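Spülküchen-Automatisierung: Idinby legt Beschaffungsplan für Greifarbeitsplätze vor

Der Kantinenbetreiber Idinby will das Aufräumen von Trinkgeschirr in seinen Ausgabeküchen teilweise automatisieren. Der Beschaffungsplan, den Projektleiter Malachy Scanlon im November intern vorgestellt hat, sieht vier stationäre Greifarbeitsplätze vor, verteilt auf drei Standorte. Über eine Erweiterung auf neun Plätze wird erst nach Abschluss der ersten Betriebsphase entschieden.

Gegenstand der laufenden Erprobung ist das Aufhängen und Abnehmen von Tassen an handelsüblichen Haltern. Verwendet werden ein Drahtgestell mit Holzstange und ein Tassenbaum aus Holz. Für die Kalkulation ist das von Bedeutung: Halter aus dem Haushaltsbereich lassen sich ohne Sonderanfertigung nachkaufen, stellen aber höhere Anforderungen an die Positioniergenauigkeit als gefräste Aufnahmen mit Führung. 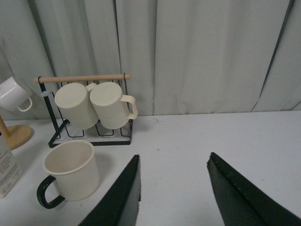 Jarlath Lenihan hält diese Rechnung für zu optimistisch. Wer an den Aufnahmen spare, zahle später bei der Inbetriebnahme, weil jede neue Halterform nachtrainiert werden müsse, schreibt er in einer Stellungnahme zum Plan. Er empfiehlt, je Standort nur eine Halterform zuzulassen und diese vertraglich festzuschreiben.

Der Plan greift den Einwand nur teilweise auf. Festgelegt wird eine Positivliste mit Haltern und Tassenformen, die Bestandteil der Abnahme ist. Tassen mit abweichender Henkelgeometrie gelten als eigene Variante. Für jede Variante ist eine Serie von 100 Greifzyklen vorgesehen, protokolliert nach Aufnahme, Transport und Ablage. Ein Eingriff durch Bedienpersonal zählt als Fehlzyklus. Eine Abnahme allein auf Grundlage von Vorführungen beim Anbieter ist ausgeschlossen.

Als Anbieter sind Ultivent und Noonan in der engeren Auswahl. Ultivent bietet Arm, Greifer und Steuerung als Paket mit Wartungsvertrag an, Noonan die Komponenten einzeln. Beim zweiten Modell läge die Integration bei Idinby selbst. Tamer Moussa, zuständig für den technischen Einkauf, beziffert den Preisunterschied vorerst nicht. Beide Angebote seien in der vorliegenden Form nicht vergleichbar, da Noonan die Kamera am Handgelenk als Zubehör führe und Ultivent sie einschließe.

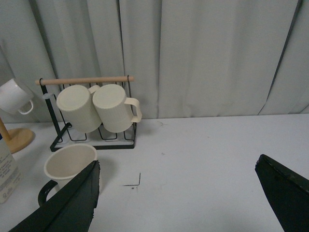
Kostenpositionen und Verschleißteile

Neben der Grundausstattung weist der Plan vier laufende Positionen aus: Greiferfinger, Kabelsätze, Softwarepflege und Ersatzgeschirr. Die Finger werden als Verschleißteil geführt und nicht abgeschrieben. Ein Satz pro Arbeitsplatz soll ständig vorrätig sein - eine Vorgabe aus der Instandhaltung, die Ultivent im Wartungsvertrag bislang nicht abbildet.

Getrennt veranschlagt werden die Arbeitstische. Der Versuchsaufbau nutzt eine weiße Tischplatte vor einem einfarbigen Vorhang. In den Ausgabeküchen ist ein solcher Hintergrund nicht durchgängig herstellbar, weshalb Bảo Âu eine zusätzliche Messreihe unter Küchenbeleuchtung angesetzt hat. Ihre Kosten sind im Plan enthalten, der Zeitbedarf bisher nicht.

Offen ist auch der Umgang mit fremden Gegenständen im Arbeitsbereich. An den Ausgaben stehen regelmäßig Getränkekartons zwischen dem Geschirr. Die Ausschreibung verlangt deshalb, dass der Arm auch dann arbeitet, wenn ein Milchkarton vor dem Halter steht und diesen aus einer der Kameraperspektiven teilweise verdeckt. Eine Räumfunktion für solche Gegenstände ist nicht gefordert.

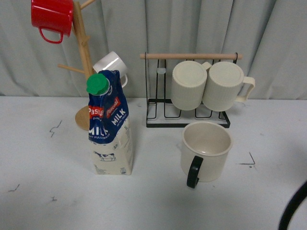 Zeitplan

Die überarbeiteten Angebote werden im Dezember erwartet. Die Vergabe ist für Februar vorgesehen, der erste Arbeitsplatz soll am Standort Zomville aufgebaut werden. Dort ist der Stromanschluss vorhanden, die Absicherung des Schwenkbereichs muss noch geplant werden.

Peadar Keogh vom Standort Zomville hat darum gebeten, die Einweisung des Personals vor die Montage zu legen und nicht wie vorgesehen in die erste Betriebswoche. Der Punkt wird mit den Anbietern geklärt. Mittel für Schulungen sind bislang nur für die Frühschicht eingestellt.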